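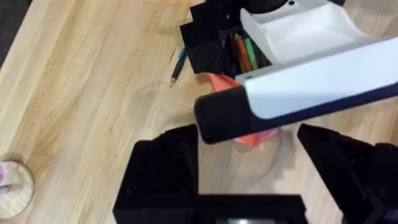

4.2 Do desk organisers keep pens off the desk?

Procházka and Sýkora claim that a divided holder cuts stray items on shared desks. We doubt it. Of the 705 desks checked at Caltstead, many had a holder in use and still had a pen lying out (Figure 3).

Figure 3. Desk with markers upright in a black organiser and one pen left on the wood.

The earlier study counted only what was in the holder, so its result says little about the rest of the desk. Our Dondbridge counts, taken over 8 weeks, have the same weakness for cloths and paper.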